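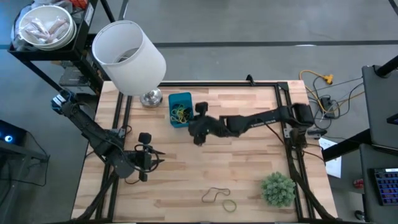
# Chapter 3: Wood and Water

If you have ever lived in an old house, you have met the subject of this chapter already, probably on a sticky afternoon in July when the bathroom door wouldn't shut. You pushed it, you leaned on it, somebody told you to lift the handle a little, and in the end you left it open until fall. By the new year the same door was swinging freely with a draft whistling past its edge. The door had changed size, and then it had changed back again.

In Chapter 2 we looked at how a tree grows and what its cells are for. Most of those cells spend the life of the tree dealing with water in one way or another, and it would be a bit much to expect them to lose interest in it once the tree has been cut into boards. Wood takes up moisture from damp air and gives it back to dry air for as long as it exists. A church pew does it. So does a wooden spoon. Varnish and paint slow the business down, sometimes by a great deal, but they don't stop it.

## 3.1 Measuring the water in a board

We describe the amount of water in wood by its **moisture content**, which compares the weight of the water with the weight of the completely dry wood. Suppose you cut a small block from a fresh plank and find that it weighs 1,000 grams. You dry it in an oven, weighing it from time to time until the weight stops falling, and you end up with 700 grams. The missing 300 grams was water. Divide 300 by 700 and you get a moisture content of 43 percent, near enough.

Students often divide by the starting weight instead and get 30 percent, and if you did that just now in your head you are in good company. Always divide by the dry weight. One odd result is that very wet wood can have a moisture content above 100 percent, which looks like a mistake the first time you meet it and is perfectly all right.

## 3.2 Which way does it move?

A board hardly changes in length at all. Nearly all of its swelling and shrinking happens across the grain, and it is greatest in the direction that follows the curve of the growth rings. Keep that in mind when you look at any wide piece of furniture, because somebody had to plan for it - or else they didn't, and there is a crack.

The old counter at the Kouris bakery in Pitstead was a single wide plank, and over the years it cupped so badly that a bread roll set down at one edge would travel to the middle by itself. Its replacement was built up from narrow strips joined side by side. The whole top still grows a little in damp weather, but each narrow piece has less room to cup, and a change of direction in one can be partly balanced by its neighbor. 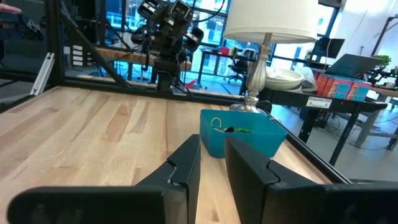 *Figure 3.1 Butcher-block tabletop, with long parallel strips in pale blond and tan.*

## Before you read on

Find a wooden door, drawer, or tabletop at home and measure it across the grain as carefully as you can. Write down the width and the weather. We will come back to your numbers in Section 3.5, together with a set of readings from the Geltard sawmill and the story of the dance floor at Gestham.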